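Clasto caption and transcript service for company video

Clasto is a service for adding captions, transcripts and translated subtitles to the videos which your company publishes. It is made by Tuominen and it works in the browser, so there is nothing to install. You upload a video, or you paste a link to one that is already on your website, and Clasto returns a caption file that you can check, correct and download.

Many press and marketing teams make more video now than a few years ago, but captions are still often the last task before publishing. A product launch film gets captions because an agency made it. A short interview from a trade fair does not get them, and then half of the people who meet it on their phone, with the sound off, go past it. Clasto is meant for this second kind of video, the everyday kind.

What is included

Every account includes the caption editor, the transcript page and the brand word list. Translated subtitles are an add-on and you can switch them on for one project only, if you wish.

The caption editor shows the video on the left and the text on the right. When you click on a line, the video jumps to this line. You can split a line, join two lines or move the start time with the arrow keys. Lines that are too long for comfortable reading are marked in yellow. We chose not to correct these lines automatically, as an automatic cut often falls in the middle of a name or a number.

The transcript page makes a clean text from the same captions, without time codes, with paragraphs and speaker labels. You can send it to journalists together with the video, or place it under the player on your own page. Search engines read it also.

The brand word list is a list of words that Clasto must always spell in your way. It can hold up to 1000 entries. Product names, names of board members, names of towns where you have an office and the short forms used inside your industry all belong here. You can type them one by one or import a simple text file with one word on each line.

Working with longer videos

Clasto accepts videos of up to 200 minutes. Panel discussions and annual meetings usually fit into this limit. If your recording is longer, cut it into parts before the upload and choose "Continue from previous part" when you add the second one. The time codes then go on from where the first part stopped, and the speaker labels are kept.

For long recordings we recommend to correct the speaker labels first and the text after. If you do it in the opposite order, you will have to read some passages twice.

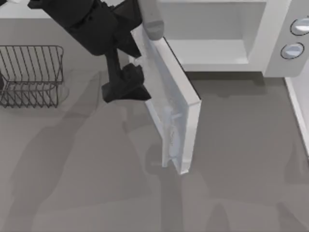 Please also consider the sound before you upload. Clasto can handle normal office noise and a quiet audience, but it has difficulty with music that plays under the whole speech. If your editor can export a version without music, upload that version for captioning and use the finished caption file with the final video. The timing will match as long as the two versions have the same length.

Caption formats

You can download the captions as SRT, VTT or plain text. SRT is accepted by most social networks. VTT is the better choice for a player on your own website, and it also keeps the position of the lines, for example when you have moved a caption to the top so that it does not cover a name on the screen.

Burned-in captions are also possible. In this case Clasto returns a new video file with the text as a part of the picture. You can choose between two typefaces, or upload your own company typeface if your license permits this use. Burned-in captions cannot be turned off by the viewer, so we suggest to use them for social networks and to use a separate caption file on your website.

Connection with Multarance and Kurivton

If your team plans its publishing in Multarance, you can connect the two accounts under Settings, Connections. A video that is marked "Ready for captions" in Multarance is then sent to Clasto, and the finished file goes back to the same calendar entry. The person who is responsible for the entry receives one message when the captions are ready and no other messages.

Kurivton users can save caption files directly to their media library. Please note that Kurivton shows the file name to all library users, so it is better not to write an unannounced product name in it.

Plans

The Basic plan has 681 minutes of video per year and one user. We are often asked why the number is so uneven. It comes from our first customers: it was the amount which they used in their first year on average, and we kept it.

The Team plan has 2000 minutes per year and unlimited users. It includes shared word lists, so that the press office and the social media team spell everything in the same way. It also includes approval, where a second person must confirm the captions before the file can be downloaded.

Minutes are counted from the length of the uploaded video, also when there is silence in it. A second upload of the same file within the same project is not counted again. Unused minutes can be carried over to the next year one time.

Both plans are paid once a year by card or by invoice. For larger amounts please write to our sales desk and tell us how many minutes you expect and in which languages.

Languages

Captions in the spoken language are available for English, Finnish, Swedish, German, Dutch, French and Spanish. Translated subtitles can be made between any two of these. Norwegian is in testing and we plan to open it in May. If you would like to try it earlier, choose "Test languages" in your account settings. Minutes used for test languages are free, but please read the result with care before you publish it.

Delivery time

A video of ten minutes is normally ready in about four minutes. On Monday mornings the waiting time can be longer, as many customers upload the material from the previous week. If you choose human review, a trained editor reads the captions against the sound, and you receive them by the end of the next working day. Human review can be ordered for each video separately and is not included in the yearly minutes.

Storage and deletion

Uploaded videos are removed when you close the project. Caption files and transcripts stay in your account until you delete them. An administrator can also set a fixed deletion time for the whole team.

Getting started

Open a trial account with your work e-mail address. The trial has one project and all functions of the Team plan except human review. Before your first upload, please fill in the brand word list, at least with the names of the people who speak in the video. It takes a few minutes and you will have much less to correct.

Related pages: Clasto caption editor guide, Import a word list, Connect Multarance, Prices for translated subtitles, Contact sales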